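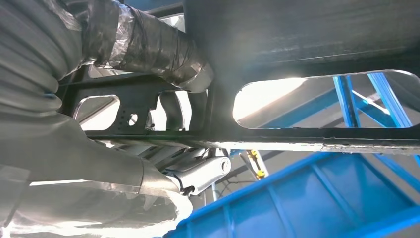

Black crossmember with its cutouts, vehicle on the blue lift

Marino Panel Fitting Set
Sold by Gokeo, Fluvisley
Item number 3512

The Marino set is made for workshops and training rooms where people must learn to handle long plastic panels before they put them under a real vehicle. Such a panel looks simple, but it is long, it bends a little when you carry it by one end, and the openings have to meet the right places. With the set you can practice at the table first, at the height of your hands, and go to the lift later.

What is in the set
Long black plastic panel with a large rectangular slot in the center, smaller cutouts and two round holes at the top edge
Flat aluminum plate with machined grooves
Stainless steel table
Printed work sheets, 4 pieces
Yellow floor tape, one roll

The panel weighs less than it seems. We advise to take it by the upper edge of the central slot, where the fingers find a good hold, and to keep the other hand free for guiding the far end over the table. The raised ridge near the slot should stay on the upper side. Please do not carry it by the small openings at the end.

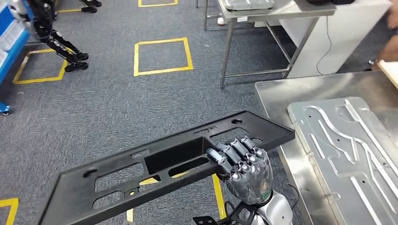
Afia Nartey wrote to us that her group needed one afternoon to get used to the length of the panel, and that she would like a second table to be included in the price. She also found the edges of the slot pleasant to hold without gloves. The second table can be ordered separately under number 673, and it comes with the same lower crossbar.

The aluminum plate lies loose on the table, so you can turn it to the angle you prefer. Clean the grooves with a soft brush after every use. A damp cloth is enough for the table top. Chlorine cleaner must not be used, it leaves marks on the steel which do not go away.

For the floor we recommend a short carpet. Mark a square with the tape for each person who works, and leave free passage between the squares.

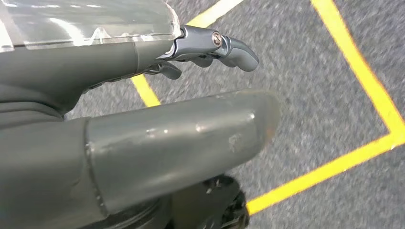 Can I buy only the panel, without the table?
The panel is available alone under number 177. It is sent in a long flat carton, and the plate can be added to the same delivery.

Replacement panels are in stock again from June. The work sheets are also sold one by one. For a larger quantity please write to Dede Agyeman at the Gokeo sales desk and mention the item number.

Page last changed 2/17/26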